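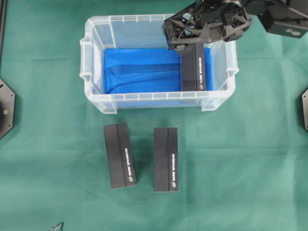 「帰国したあとでも、未払いの賃金は受け取れますか」

「受け取れます。ただし請求の書類は、出国する前に本人が窓口で署名してください」

万玉芳は、その答えを杜涵宇が訳し終わるまで待った。涵宇はまだ学校に通っている年だったが、寮の女たちの中に窓口の言葉を話せる者がいなかったので、母親の杜麗華が授業を休ませて連れてきていた。

「署名だけでいいの」と玉芳は聞いた。

涵宇が聞き直し、窓口の女は用紙を一枚、仕切りの下から滑らせてよこした。雇用主の名、雇用の期間、最後に賃金を受け取った日、差し引かれた金額とその理由。理由の欄がいちばん大きかった。

「理由は、会社が書くんじゃないのか」と麗華が言った。

「本人が聞いている理由を書くんだって」

「聞いてないよ、何も」

「じゃあ、聞いていないって書くんだと思う」

玉芳は用紙を四つに折って、上着の内側に入れた。外に出ると雪は降っておらず、港のほうから風が来た。レルスカの二月は、三時を過ぎるともう街灯がつく。三人はバスに乗らずに歩いて帰った。バス代は三人分になると惜しかった。

坂の途中で涵宇が、明日の試験は受けられるかと母親に聞いた。麗華は受けられると言った。それから少し歩いて、受けなさい、と言い直した。

一　天引き

ブルメロは魚の切り身を冷凍して箱に詰める会社で、港の北側に工場が建っていた。玉芳たちを雇っているのはブルメロではなく、フロデロという派遣の会社だった。契約書の一枚目にはフロデロの名があり、作業着の胸にはブルメロの名がある。給料の紙はフロデロから来た。

一月の給料の紙には、見慣れない行があった。「住居整備費」とあり、その右に834と書いてあった。

玉芳は最初、自分の紙だけが間違っているのだと思った。夕飯のあとで台所に行くと、邱淑珍が同じ紙を食卓に広げて眼鏡をかけていた。淑珍の紙にも834とあった。麗華の紙にもあった。

「整備って、何を整備したの」

「シャワーの栓を取り替えに来たでしょう、秋に」

「あれは半日で帰った」

「廊下の電球も」

「電球は私が買った」と淑珍が言った。「領収書もあるよ」

淑珍は寮で一番年上で、ここに来る前は別の国の縫製工場に長くいた。賃金の紙は全部、菓子の缶に入れて取ってある。前の国の紙も混じっていて、字の違う紙が年の順に重なっていた。彼女は缶の底から電球の領収書を出し、二人に見せ、また元のところに戻した。

834というのは、玉芳が毎月、秦の家に送る額より少し多かった。秦には母と、母に預けた娘がいる。娘の学校の金は春に払うことになっていた。

その晩、玉芳は母に電話をかけた。母は隣の家が塀を直した話をし、膝の薬が変わった話をし、それから、今月は遅いねと言った。

「銀行が混んでるの」と玉芳は言った。

「銀行も混むんだね」

「月の初めだから」

「こっちは急がないよ」と母は言った。急がないと言うのは、米屋に待ってもらっているときの言い方だった。

二　ハイトマン

フロデロの事務所は薬局の二階にあった。トルベン・ハイトマンという男が一人で詰めていて、鍵の紛失も、歯痛も、航空券も、みな彼のところへ持っていくことになっていた。悪い人間だという話は聞かなかった。麗華が熱を出したときは、自分の車で病院に運んでくれた。

玉芳と淑珍は夜勤明けに、涵宇を連れて階段を上がった。涵宇の一時間目は体育で、遅れても構わないと本人が言った。

ハイトマンは三人に椅子を勧め、一つ足りなかったので自分が立った。

「住居整備費のことですね」と彼は先に言った。「皆さん来られます」

「何の費用ですか」

「建物の持ち主が賃料を上げました。会社と持ち主のあいだの契約が変わって、その差額を、入居者の方にもご負担いただくことになりました」

涵宇は途中で二度止まった。差額という言葉を母語で知らなかったので、「上がった分」と言った。

「契約書には、住居は会社が用意するとあります」と淑珍が言った。契約書も缶に入れて持ってきていた。「ここに」

ハイトマンは身をかがめて読んだ。読まなくても知っている文章を、礼儀として読んでいるようだった。

「用意する、とあります。無償で用意するとは書いてありません」

涵宇がそれを訳した。訳したあとで、少年は自分の膝を見ていた。

「一回だけですか」と玉芳は聞いた。

「いまのところは、そう聞いています」

「誰から聞いていますか」

「本社です」

「本社の人は、ここに来ますか」

「来ません」

下の薬局で、戸が開くたびに鈴が鳴った。ハイトマンは机の引き出しから紙を出して、これに署名をいただけると分割にできますと言った。分割にすれば一月の分はいくらか戻ってくる。ただし差し引きに同意した、という文が一番下にある。涵宇は一番下の文から先に訳した。

淑珍は紙を裏返し、裏に何もないことを確かめて、机に戻した。

「持って帰って読みます」

「お渡しできるのは、署名をいただいてからになります」

「じゃあ、いりません」

階段を下りるとき、淑珍は手すりにつかまって、一段ずつ両足をそろえた。夜勤のあとはいつもそうだった。涵宇が先に下りて、下で待っていた。

「おばさん、さっきの人、怒ってなかったよ」

「怒る人なら楽なんだけどね」と淑珍は言った。 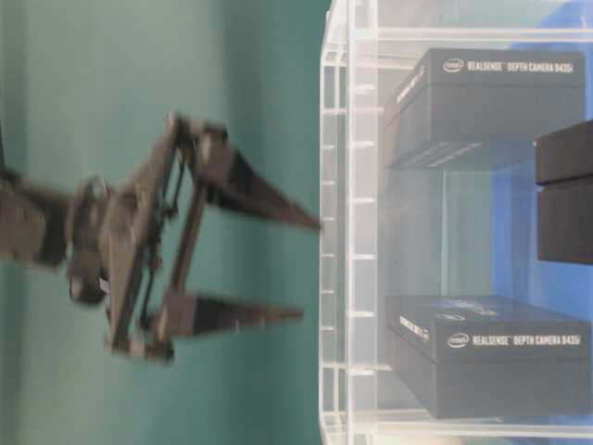 三　名簿

寮には67人が住んでいた。淑珍がその数を知っていたのは、風呂の順番表を作っているからだった。

順番表の裏が名簿になった。淑珍が縦に線を引き、名前、入社の月、引かれた額、署名の欄を作った。署名のできない者は指に朱肉をつけて押すことにした。昼勤の者には玉芳が、夜勤の者には麗華が回った。

署名を断る者もいた。玉芳と同じ部屋の若い女は、弟が来月ここに来ることになっていて、その書類がフロデロにあるのだと言った。

「弟の紙が通ったら書く」

「それじゃ間に合わない」

「わかってる」

女は靴下を干し終えると、自分の寝台の幕を引いた。玉芳はそれ以上言わなかった。自分も、娘が来る話になっていたら書かなかったと思った。

別の部屋では、一人が書くなら書くという者が集まっていて、一人目がいなかった。玉芳は自分の名のところを指さして、一人目はもういると言った。それで部屋の半分が書いた。廊下の奥の部屋は、茶を出してくれて、身の上の話を長く聞かせてくれて、誰も書かなかった。

名簿が三晩で埋まらないうちに、ハイトマンが寮に来た。台所の入口に立って、帽子を手に持っていた。

「名簿があると聞きました」

そのとき名簿は、米袋の下にあった。麗華は鍋をかき混ぜていて、振り向かなかった。

「風呂の順番表なら、そこに貼ってあります」と淑珍が言った。涵宇が宿題から顔を上げて、それを訳した。

ハイトマンは順番表をしばらく見ていた。彼には読めない字だった。

「お湯は足りていますか」

「足りていません」

「伝えておきます」

彼は帽子をかぶって帰った。翌週、男が来て湯沸かし器を見ていき、何も直さずに帰ったので、伝えたことは確かだった。

四　窓口

労働局の窓口は一日に6件しか受け付けない。番号札は朝のうちになくなるので、玉芳は夜勤を終えて、作業着のまま並びに行った。手袋の中に氷の匂いが残っていた。前には建設の男たちがいて、一人が魔法瓶の茶を分けてくれた。どこの言葉かわからない言葉で礼を言うと、男は同じ言葉をもう少しゆっくり言い直した。直してくれたらしかった。

札は取れた。十時に麗華と涵宇が来て、淑珍は缶を抱えて来た。

窓口には前と同じ女がいた。女は用紙を一枚ずつめくり、理由の欄で手を止めた。淑珍の字で、「説明を受けたが、契約書にない」とあり、その横に涵宇が訳を書いていた。涵宇の字は行の終わりで少し下がった。

「この訳はどなたが」

「僕です」

「年はいくつですか」

涵宇は答えた。女は、通訳は成人でなければならないと言った。

涵宇はそれも訳した。

麗華が何か言いかけて、やめた。玉芳は女の後ろの壁を見ていた。壁には時計があり、暖房の使い方を書いた紙が貼ってあった。

「成人の通訳は、いつ来ますか」と淑珍が聞いた。

「予約をしていただきます。いまからですと、四月です」

「玉芳の契約は三月で切れます」

「出国の予定は」

「三月です」

女はしばらく画面を見ていた。それから、書類そのものには成人の署名しかないので、書類は受け取れると言った。訳は参考として添付する。聞き取りは通訳の予約のあとになる。出国していれば電話で行うことがある。行わないこともある。

「どちらですか」

「担当者が決めます」

判子が押された。控えは一枚ずつくれた。番号が振られていて、玉芳のものは末尾が11だった。淑珍は自分の控えを缶に入れ、玉芳のも入れようかと言い、玉芳は自分で持つと言った。

外では涵宇が階段に腰かけて、学校の本を開いていた。

「試験はどうだったの」と玉芳は聞いた。まだ聞いていなかった。

「歴史だけ落とした」

「何の歴史」

「この国の」

五　荷物

三月に入って、契約の更新の紙が寮に届いた。淑珍には届いた。麗華にも届いた。玉芳には届かなかった。名簿に名を書いて届いた者もいたし、書かないで届かなかった者もいたから、理由はわからなかった。同じ部屋の女には届かず、弟の書類だけが通った。

女は寝台に座って、弟の部屋はどこになるだろうと言った。玉芳は、暖房の管に近い寝台を取らせなさいと言った。窓側は明け方に冷える。

荷物は鞄一つと、紐をかけた箱だった。箱には娘の靴が入っていた。去年の寸法で買ったので、もう小さいかもしれなかった。麗華は干した鱈を新聞に包んで持ってきた。ブルメロの売店で社員の値段で買えるものだが、社員というのはブルメロの社員のことで、派遣は普通の値段で買う。

「高かったでしょう」

「涵宇に行かせた。子供は値段を聞かれないから」

空港行きのバスは朝の五時に出た。停留所まで淑珍が送ってきた。まだ暗く、工場のほうだけ明るかった。淑珍は缶から紙を一枚出した。名簿の写しで、米の粉がついていた。

「あっちで電話を受けるとき、これを見ながら話しなさい。誰と誰が書いたか、聞かれるから」

「電話が来なかったら」

「そうしたら焚きつけにでもしなさい」

玉芳は写しを控えと一緒に折って、上着の内側に入れた。バスの運転手が箱を下の荷室に入れ、札を半分ちぎってよこした。窓は曇っていて、袖で拭くと、淑珍がもう坂を上りはじめているのが見えた。六時から勤務だった。

隣の席の男が、どこまで行くのかと聞いた。玉芳にはその問いの言葉はわかったので、秦、と答えた。男は知らない地名だという顔をして、うなずいた。

シェア 67　コメント 6

関連する作品
・塩の倉庫
・送金日
・二段寝台の上のほう
・湯沸かし器の男
・通訳をする子供たち

新しい短編をメールでお届けします。配信の停止はいつでも可能です。
メールアドレスを入力して登録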